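Graris Newsletter: Packing Cell News

Print this page | E-mail this item

Dropped items at the packing table: what we found in August

4 Sep 2026 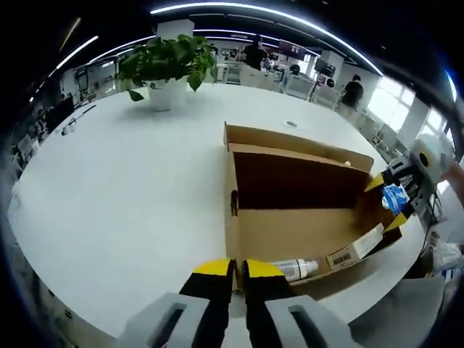 Packing at the white table, with a bottle already in the box and a blue and white item held over the corner.

Readers who follow the packing work will know that we stopped it for part of August. The cause was a grip fault on the right-hand tool, together with a smaller problem in the way we were logging it. Both are fixed as far as we can tell, and the work is running again. This item sets out what happened, what we changed, and what people using the grippers should do from now on.

The job itself is simple. Mixed household goods go into a cardboard box one at a time, using a pair of hand-held grippers. Each pass is recorded and goes into the training set for the Tunico arm, which will do the same packing without a person holding the tools. A drop in the recordings is no disaster, and we keep some of them on purpose. A drop that the log records as a good placement is a different matter, and we had a number of those.

How it showed up

Negin Amini noticed it first, while checking recordings against the log. In pass 801 the log said that a soft pack had been placed in the box with the gripper closed the whole way. The video showed the pack slipping out a hand's width above the box, hitting the flap and landing on the table. The operator picked it up and put it in, and the log counted that as one clean placement.

She went back through the earlier passes from the same tool and found more of the same. The left-hand gripper had none. Hard items were fine on both sides. It was only soft packaging, and only on the right.

We had 2107 passes on file at that point. All of them were pulled from the training set until they could be checked, which held up the Tunico work by 7 working days. Some people felt that was heavy-handed, as most of the recordings were good. The view of the group was that we could not say which ones were good without looking, so all of them came out.

What was wrong

The right-hand gripper had been opened up in the first half of August to replace a finger tip. When it was put back together, the screw that holds the finger to its carriage was left short of full torque. With a hard object between the fingers this made no difference. With a soft one, the finger could rock back slightly when the load shifted, and the grip force fell away for a moment. The operator could feel a small click through the handle. Several people had felt it. None of them reported it, and when asked they said they took it for normal play in a new tip.

The log made this worse. It decides that an item has been placed when the fingers open over the box. It takes the finger position from the encoder on the motor side, and the encoder sits behind the joint that was loose. As far as the encoder could tell, the fingers had never moved. The slip was not recorded, and when the operator picked the item up again the log treated the whole thing as one grip.

Ginevra Fontana traced it by clamping a foam block in the tool and pulling on it with a spring scale. The left gripper held to its rated figure each time. The right one let go early, with the click. After the screw was tightened and marked, the right one held as well.

The safety side

There was one event that we have written up separately as a near miss. During the same period an operator saw a pack start to slip and reached in with a bare hand to catch it while the other gripper was still closing. The fingertips caught the side of a thumb. There was no injury beyond a red mark, and the operator carried on with the session.

The hand-held tools are not strong, and that is one reason we allow people to work close to them. They can still pinch. The trigger on the other hand does not know where your thumb is. The rule has always been to let a dropped item fall, and it is in the starter sheet, but it is on the second page and we had stopped going over it with people who had used the tools before.

We also looked at the cables. With two tools in use, a cable can end up where an operator's sleeve will drag on it. It played no part in the drops, as far as we could find. Ginevra did find one connector with a worn latch while she had the tool on the bench, and it has been replaced.

What has changed

The grippers now get a pull test with the foam block at the start of each session and again after any repair. The test takes less than a minute. The result goes on the card kept with the tool, with initials. If a tool fails, it goes in the red bin and stays there until Ginevra or Negin has signed it off. Please do not tighten anything yourself.

All finger screws have been marked with a paint line across the head and the carriage. If the line is broken, the screw has moved, and the tool should not be used.

The log has been changed to compare the encoder with the wrist video. Where the two disagree on whether something is in the fingers, the pass is set aside for a person to check. This flags more passes than we would like. Clear wrappers are a particular nuisance, and so is anything light-colored when the sun is on the table. Ponach, who supplied the logging software, have been sent a batch of the false flags and are looking at the threshold.

Let dropped items fall. Open both grippers, put them down, and then pick the item up by hand and set it aside. Press the drop button so that the pass is marked. A pass with a marked drop is useful to us. You will not be asked to make up the numbers.

Report clicks, rattles, looseness or anything else that feels different from the last time you used the tool. A line in the session notes is enough. If it was there last week and you did not mention it, mention it now.

State of the recordings

The check of the held passes is finished. Those made before the finger tip was replaced have gone back into the training set without change. Those made afterward with hard items have also gone back. Soft items on the right-hand tool were viewed one by one, and any with a slip were relabeled as drops. We threw out 3 passes altogether because the view of the box was blocked at the moment that mattered.

The Tunico arm had been trained once on the unchecked set before the fault was found. That version has been withdrawn. Negin ran it on the bench for comparison before it was archived, and it did tend to let go of soft packs too high above the box. We can't put all of that down to the bad labels, since earlier versions did it to a lesser degree. A new version is being trained on the corrected set and will be tried first with the arm at reduced speed and the guard closed.

Other points

The Peñalver site uses the same model of gripper. They have been told about the screw and have checked their own tools. One had a paint line that did not match up, and it has been taken out of use. They had not seen any drops.

The starter sheet has been rewritten and is now a single page. Everyone who uses the grippers needs to read and sign the new one before their next session, including people who signed the old one. Copies are with the session cards.

Boxes with a torn or bent flap should go to recycling. A bent flap gets in the way of the wrist view and the new check will flag the pass.

Questions on the tools go to Ginevra, and questions on the recordings or the log go to Negin. The full fault report and the near miss report are in the shared folder under August.

Print this page | E-mail this item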